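Our speed rules finally fit on one page!

I've been nagging the Selmont crew about this since June, and I'm so happy with how it came out. The old list had 93 items (I wrote plenty of them, sorry) and people skimmed it. The new one has seven, and every one goes for simulation runs as well as the real cell.

My favorite is rule 2: write down the payload before you touch the speed settings. Then come the joint limits, same numbers in sim as on the floor, no "just for testing" exceptions. We do up to 4,000 simulated grasps overnight, and a limit somebody loosened at 5 p.m. spoils the lot.

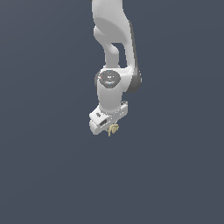
Chibuzor Wike wrote back that he'd add one more rule, that whoever changes a limit signs for it by name, and that a shared login shouldn't count. I love it. It goes in the next draft, right after the payload rule, and Malorstead gets a copy too.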